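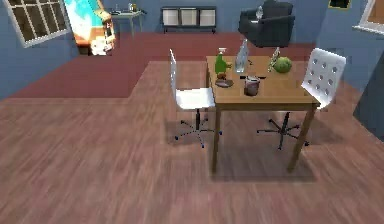

Unit 4: Do campaign tools on social platforms change votes?

Read these notes before the seminar. They cover the Rulow and Hoxha case studies in your packet and leave out the material on broadcast advertising, which we finished last time.

1. What the platforms claim

Every election cycle, some company announces a feature that will "bring voters closer to the issues." Trollen, the neighborhood messaging app in our first reading, added a pledge button in May. Users tapped it to promise they would vote, and their contacts got a notice. Trollen's press release said the button "drove turnout." Read that release closely. It reports taps. It has no turnout figures at all.

Keep these apart in your own writing:
– exposure (the user was shown something)
– engagement (the user tapped, shared or commented)
– behavior (the user voted, gave money or changed a preference)

Most company material measures the first two and then talks as if it had measured the third.

2. The Rulow survey

Rulow polled 4,000 users of the pledge button and got 2,000 replies. Of those who replied, 60 percent said the button made them more likely to vote. That number was repeated in a lot of news coverage, usually without the response rate.

Problems to raise in discussion: half the sample is missing, and people who answer a survey on voting tend to be people who vote. Self-reported turnout also runs high in nearly every study where it can be checked against the rolls. And there is no comparison group. I would not throw the survey out, but I wouldn't build a campaign budget on it either.

3. The Hoxha field test

Hoxha did better. Users were assigned at random to see the button or not, and voting was checked against public records. The difference was small, and it shrank again once first-time voters were looked at separately. Note who paid for the work (page 20 of the packet) and ask whether a null result would have been published.

4. Local races

The Fumley council election is often cited as proof that a page with enough followers can beat an established candidate. Maybe. The incumbent had also skipped two debates and raised parking fees. One race can't tell you which of these mattered.

For the seminar

Bring one claim about online campaigning from a news story. Mark where it moves from engagement to behavior, and write a paragraph on what evidence would settle it. Screenshots of dashboards don't count as evidence.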